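The Insole Shelf at Erkstead
A small gallery from our back room, November

When we moved the shoe repair and fitting side of the shop over from Stelivcombe, the heels and laces and polish all found a home within the first couple of weeks, but the insoles stayed in boxes for far longer than I'd like to admit. They are awkward things to store! Stack them and the rims press into each other, stand them in a bin and you can never find the pair you want, and hang them up and they curl (at least the softer ones do, and I've lost a few good ones that way).

So this fall we gave them a shelf of their own, a bright yellow one, and I have to say it has cheered up the whole room. Dark insoles have a way of vanishing on dark metal racks, and against the yellow you can tell a narrow one from a wide one before you've even put your glasses on. The front lip is a help too, as it keeps things from sliding off onto the floor when the door bangs.

We lay them flat, heels to the back, with a bit of space left between one and the next so a hand can get in. The molded kind with the raised side walls get the most room. We can fit up to 8 on the top level if we're neat, though we usually aren't, and the lower level takes the odds and ends that never seem to belong anywhere else.

If you are stopping in to try some, please bring the shoes you wear most, even if they're muddy, and take the old insoles out at home if you can manage it. We're happy to trim a new pair to fit while you wait, and there's a chair by the window and usually a pot of coffee going.

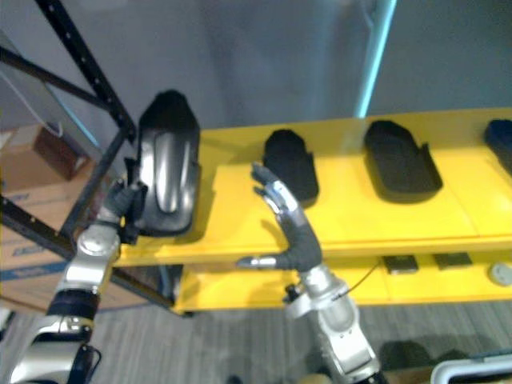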